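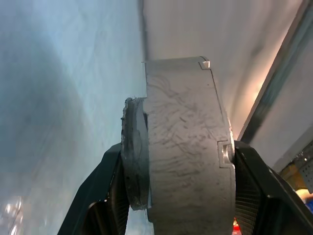 Gray drum-shaped part, notched at the upper edge

Ponomano Ditch Association
Minutes of the February meeting, Gilari Grange Hall

Called to order at 7:05 p.m. by Haris Popescu, presiding. The secretary took notes. The ditch rider was present, as were shareholders from the upper and lower laterals. With proxies, 52 shares were represented, and that meets the quorum in the bylaws.

1. Previous minutes

Read by the secretary. One correction: the culvert to be replaced is at Ko Lane, not at the county road. Approved as corrected.

2. Accounts

The secretary read the balance and the bills paid since the last meeting. The largest was $851 for backhoe work at the headgate. A shareholder from the lower lateral asked if that included hauling the spoil. It did. Two assessments are still unpaid. Reminder letters have gone out and the usual late charge will be added if they are not paid before water is turned on. Accounts accepted as read.

3. Ditch rider's report

The main ditch was walked from the headgate to the Gilari Road crossing. The banks are in fair shape as far as the cottonwoods. Past that there is a soft section on the east side where muskrats have been digging. The rider would like it packed and seeded before the water comes in. There is also a large limb down across the ditch behind the old dairy. It is too heavy for one person with a hand saw.

The trash rack has two bent bars. They still catch most of what comes down but leaves are getting by. The rider will try to straighten them in place and will report if the rack needs to come out.

The staff gauge at the first divider box cannot be read from the road any more. A new face plate was agreed on without a vote.

4. Ko Lane culvert

Long discussion. The present pipe is rusted through along the bottom and the road edge is starting to drop. The county has told the association that the road surface belongs to the county and the pipe belongs to the ditch. Several people disagreed with this. Popescu said he had gone through the old easement papers and found nothing that says otherwise.

Two bids were read. The lower one is $3,000 and does not include gravel. The higher one includes gravel but could not be started before the water season. Moved and seconded to take the lower bid and buy gravel separately, with gravel not to exceed $500. A shareholder asked if plastic pipe would hold up under hay trucks. The bidder has said yes with enough cover. The rider will measure the cover before the trench is closed. Motion carried, one opposed.

5. Lower lateral pump

The lower lateral users gave their report. The small booster pump is still out of its pit for the winter. The pit itself was bailed and the float switch wire was found chewed. The users want to change to the Nodusex float switch used on the stock tank at the Grange, as it has a heavier cord. They will pay for the switch themselves under the lateral agreement.

There was some talk about whether the pit lid should be locked. Tabled until the next meeting so that the people who own the adjoining field can be asked.

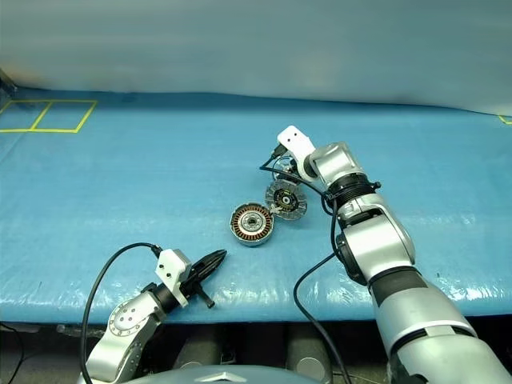

Two round motor components on the blue tarp. The nearer is a stator, with copper-orange windings.

6. Water schedule

The rotation will stay as it was last season, with one change. The two parcels at the end of Gilari Road have traded turns and gave the secretary a signed note. Anyone else wanting to trade for the full season needs to do the same. Trades for a single turn can still be made by calling the rider the evening before.

The rider reminded everyone that gates are to be closed by the person whose turn is ending, and that boards are not to be left lying on the bank. Last summer boards floated down into the Ko Lane pipe twice.

7. Cleaning day

To be held the first dry weekend in March. Meet at the headgate at 8 a.m. with shovels, rakes and gloves. A chain saw is needed for the limb behind the dairy and one of the upper lateral shareholders offered to bring his. Burning will be done only if the fire district gives a permit that morning. Shareholders who cannot come may send someone or pay the work charge listed on the assessment notice.

8. Other business

A request was read from a homeowner wanting to put a footbridge over the ditch. Popescu will ask for a drawing showing the height above high water. No action taken.

The hall key goes back in the box by the side door. Please do not take it home.

Next meeting after cleaning day, same place, 7 p.m. The pit lid is first on the agenda.

Adjourned at 8:40 p.m.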